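Brekholm jewellery box, red

The Brekholm is an open-tray jewellery box from Trollia for people who want to see what they own. It is rectangular, red on the outside and smooth white on the inside, with a glossy front panel and a strap handle held on by a round silver rivet. There are no compartments and no ring rolls. Everything lies on one white floor, so dark beads and old gold show up at once.

It suits a small everyday collection. A couple of bracelets, a string of pearl-type beads, a few ornate pieces and the odd hoop earring will fit with room left to get your fingers between them. If you have more than that, we suggest buying two and keeping silver in one and gold in the other.
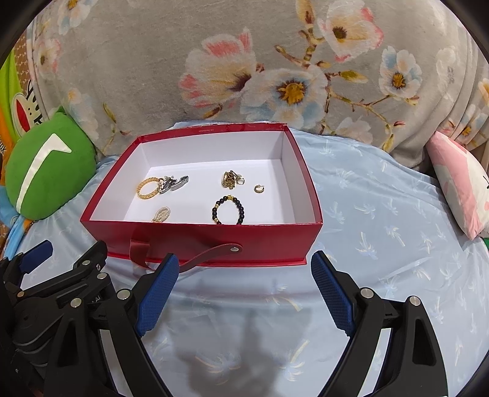
Beryl Birkett writes: I keep mine on the bedside table and the only thing I would change is the bottom. Chains slide about when you carry it by the strap. I cut a piece of felt to fit and that cured it.

We have had the same comment from other customers and now sell a felt liner to go with the box. It comes in grey or cream, costs £3 and lifts out for washing. The box itself is £30. Both are normally sent within 2 working days.

Using the box

Lay beaded bracelets down first, flat, and put the lighter pieces around them. Keep earrings to one side so they do not hook into openwork. Stiff bracelets with a gap can go in last, on top if need be – they are the easiest to lift out and do not tangle with anything. 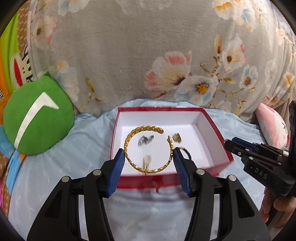 Pearls, real or not, should be kept a little apart from metal with sharp edges. A soft pouch is best if you wear them only now and then. Take everything out every few months and wipe the inside with a barely damp cloth, then leave the box to air until dry. Do not use polish on the white surface, as it may leave a film that marks silver.

The red finish can be wiped with the same cloth. Fingerprints show on the front panel more than elsewhere. Keep the strap out of strong sun and do not hang the box from it.

Also in this range: the Brivden ring dish and the Gündoğdu travel roll. The travel roll is out of stock until June.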